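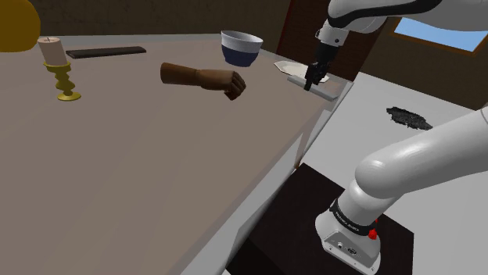
*Candle, candlestick and robot arm.*

# An afternoon at Festport, with the spit bucket close by

I went to Festport in February because the invitation promised "spirits aged in a weekend." I have heard that promise before, usually from people who later send out a second press release about a pivot to hot sauce. But Karkent is a short train ride for me and entry was free before noon, so I put on comfortable shoes.

The fair takes over the old customs hall by the river. Small distillers get the ground floor and the people who sell things to small distillers get the balcony, where the carpet is better. You can draw your own conclusions about where the money is.

## The fast-aging talk

The weekend whiskey belongs to a company called Orakzai. Their process puts raw spirit in a steel tank with toasted wood chips, then warms it, cools it and shakes it with sound waves. After two days, they say, the result is the match of something that sat in a barrel for years. How many years depended on who was talking. The leaflet said five. The founder, Emiliano Daza, said "easily more" from the stage and did not say what he was basing it on.

I asked if there had been a blind tasting. There had. I asked who did the tasting, and it was the staff and "some friends of the brand." I asked if a regular barrel-aged whiskey had been in the lineup, and Daza told me the question was a bit old-fashioned.

So, the drink. It smells good, I'll give them that: vanilla, a bit of sawdust, warm sugar. Then you swallow, and the middle is missing. There is a sweet start and a hot finish and the two have never met. Water helped a little. I went back later with a clean glass and liked it less.

A bottle costs $50. For that I can get a decent bourbon that has done its time, and so can you.

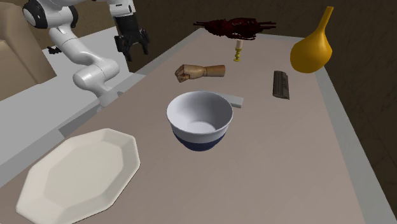
Down on the ground floor things were friendlier and harder to be rude about. Ruxandra Ciobanu makes a plum brandy called Cavska and had only two bottles open, both hers, no slogans. The younger one was rough and tasted strongly of the stone. The older one was very good, dry and a little smoky, and I wrote "buy" in my notebook and underlined it.

Even here I have a complaint. The label says "ancient family method." I asked how ancient and she laughed and said her uncle had worked it out from a library book. I would much prefer that on the label. A man with a library book and a barn full of plums is a better story than monks, and every other stand had monks.

## Sustainability, loosely speaking

The panel after lunch was called "Zero Waste Spirits." Yaneth Pacheco chaired it and did her best. Most of what got described as new was feeding spent grain to cows, which farmers and distillers were doing long before anybody held a panel. One speaker's carbon figure left out the glass. When Pacheco asked about the glass he said it was "on the roadmap." His bottles, on display beside him, were so heavy he used both hands to lift one for the photographer.

Dwayne Dunleavy, who runs a bar in town and was sitting next to me, asked from the floor why he couldn't just send his empties back to be refilled. There was a pause long enough to check my phone in. Then someone said consumers weren't ready. Dunleavy pointed out that he was the consumer. They moved on to corks.

## The balcony

Flavor houses, mostly. Pornthip Jitpraphai gave me the most useful ten minutes of the day by simply letting me smell things: oak extract, smoke extract, a little vial that was pure "old rum." She was cheerful about what they were for and said her customers generally weren't. No, she wouldn't name any. I went back down the stairs and tasted a few of the morning's spirits again, and one of the rums was suddenly very familiar.

It's legal in plenty of cases, if the bottle says so. Read the back. On that rum the type was pale gold on cream and I had to borrow someone's glasses.

## Would I go again?

For the ground floor, yes. Get there by eleven, eat first (the food truck had run out of everything except coleslaw by one), and skip the main stage unless you need to sit down. Tasting tokens are not refunded and I still have a pocketful. Cavska was selling bottles at the stand for cash only, and I'd spent mine on the coleslaw.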